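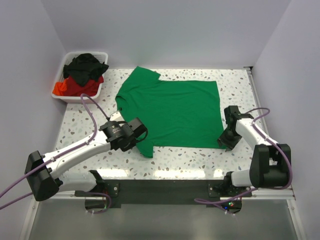
Ich habe der Wärmepumpe lange misstraut. Mein alter Abluftttrockner hat siebzehn Jahre gehalten, war laut, hat den Keller geheizt und jedes Handtuch in einer knappen Stunde trocken bekommen. Als er im August mit einem Lagerschaden aufgab, stand ich vor der Frage, die sich wohl jeder stellt: nachkaufen, was man kennt, oder nehmen, was einem alle empfehlen. Geworden ist es der Pinditz Druden 8, für 699 Euro, mit Lieferung bis in den Keller. Das Altgerät wurde mitgenommen, immerhin ohne Diskussion.

**Was der Hersteller verspricht**

Auf der Verpackung steht viel von »Faserschutz«, »Intelligenz« und »Frische«. Intelligent ist ein Feuchtesensor, den es in ähnlicher Form seit Jahrzehnten gibt. Frische ist ein Programm, das lauwarme Luft durch die Trommel bläst. Mein Hemd roch danach nach Hemd, das gestern schon jemand anhatte.

Der Faserschutz ist die interessantere Behauptung. Niedrigere Temperaturen sollen Baumwolle schonen, und das leuchtet mir auch ein. Aber T-Shirts gehen nun einmal ein, und zwar meistens in der Länge, und daran hat der Druden bei mir weniger geändert als erhofft. Zwei neue Shirts sind nach den ersten Durchgängen im Programm »Baumwolle schranktrocken« sichtbar kürzer geworden. Im Programm »Pflegeleicht« passiert das kaum, dafür bleiben die Bündchen klamm und man hängt sie doch wieder auf die Leine.

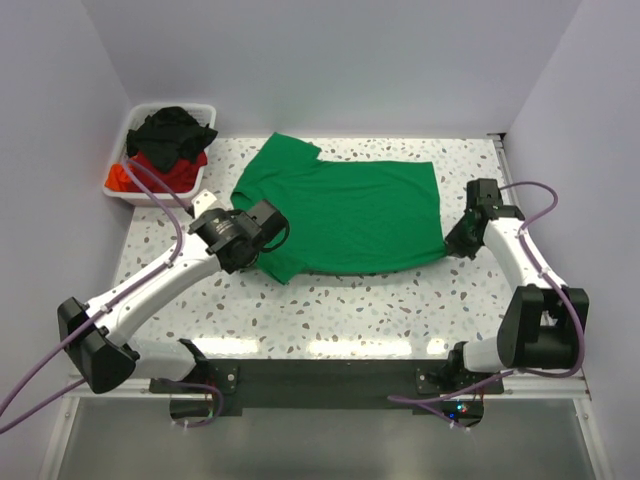 *Grünes T-Shirt, quer auf dem Tisch ausgebreitet.*

**Laufzeit**

Jetzt zum Ärgernis. Das Display zeigt beim Start eine Restzeit an, die mit der Wirklichkeit wenig zu tun hat. Die letzten 20 Minuten dauern bei voller Trommel gern doppelt so lang. Ich verstehe, dass der Sensor nachrechnet. Ich verstehe nicht, warum man dann eine minutengenaue Zahl anzeigt. Ein ehrlicher Balken hätte gereicht.

Ilari Halonen, mit dem ich mir die Waschküche teile, hält das für Haarspalterei. Er stellt abends an und räumt morgens aus. So kann man leben, wenn einem Knitter egal sind. Der Knitterschutz lockert die Wäsche zwar noch eine Weile auf, danach liegt sie aber eben doch als Klumpen unten in der Trommel.

**Verbrauch**

Hier muss ich zurückrudern, ungern. Ich habe einen Zwischenzähler gesetzt, weil ich Etiketten nicht glaube, und der Unterschied zum alten Gerät ist deutlich. Nach den ersten 50 Ladungen war klar, dass sich der Aufpreis gegenüber einem einfachen Kondenstrockner irgendwann rechnet. Wann genau, hängt davon ab, wie lange der Kompressor durchhält, und dazu schweigt die Anleitung.

Wer nur einmal in der Woche trocknet, sollte sich die Rechnung gut ansehen. Ein Wäscheständer verbraucht gar nichts.

**Das Flusensieb**

Zwei Siebe, ineinandergesteckt, fein genug, dass man sie nach jeder Ladung wirklich reinigen muss. Die Rastnase am inneren Sieb wirkt billig. Dahinter sitzt noch ein Schaumstofffilter vor dem Wärmetauscher, den man laut Anleitung gelegentlich ausspült. »Gelegentlich« heißt bei Handtüchern und Frottee: alle paar Wochen, sonst steigt die Laufzeit noch weiter. Fehlercode 1121 bedeutet übrigens genau das und steht nicht im Heft. Ich habe ihn von der Hotline, nach einer längeren Warteschleife mit Klaviermusik. 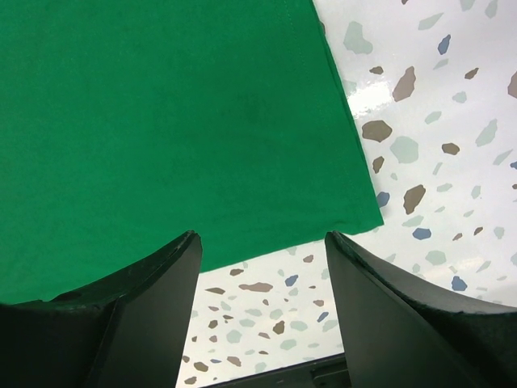 *Grüner Stoff aus der Nähe, mit saumartiger Kante.*

**Vergleich mit dem Brennan**

Catríona Phelan hat im selben Monat den Brennan Prutia gekauft, und wir haben eine Zeit lang getauscht, ihre Handtücher bei mir, meine bei ihr. Der Prutia ist leiser und hat die bessere Tür, sie lässt sich auf die andere Seite umschlagen, ohne dass man dafür das halbe Gerät zerlegt. Trockener wird die Wäsche darin nicht. Beim Kondenswasserbehälter liegt der Druden vorn: großer Griff, schwappt nicht. Wer einen Ablauf in der Nähe hat, schließt ohnehin den Schlauch an und sieht den Behälter nie wieder. Der Schlauch liegt bei, die Schelle leider nicht.

**Würde ich ihn wieder kaufen?**

Zu diesem Preis eher ja, mit schlechter Laune. Er trocknet ordentlich und braucht wenig Strom. Die App habe ich nach zwei Tagen gelöscht, sie wollte meinen Standort wissen. Drei von fünf Sternen, einen halben würde ich nachreichen, falls das innere Sieb den nächsten Winter übersteht.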